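The Good Sheet

Shirin Mirzaei did not believe in the good sheet. Her mother-in-law had mailed it from Hustholm with a note saying it would last 98 years, and Shirin had read the note twice, looking for the catch.

"It's thin," she told Davoud.

"It's fine cotton."

"I can nearly see my hand through it – what did she pay?"

He thought 435. She thought he had been told 435, a different thing altogether.

Still, guests were coming, and the bed had to look like somebody cared. She lined up the pillows against the padded headboard, the quilted one in the middle, and stepped back. It looked like a hotel that charged for towels.

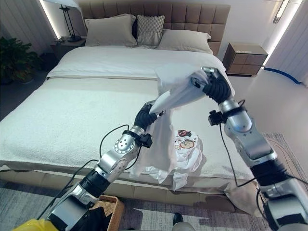
1 min read

The little shirt with the cartoon face was still on the mattress. Davoud said it would go in the drawer later. He had said so in April, about another shirt.

She picked up a corner of the white cloth and pulled. It held. She pulled harder.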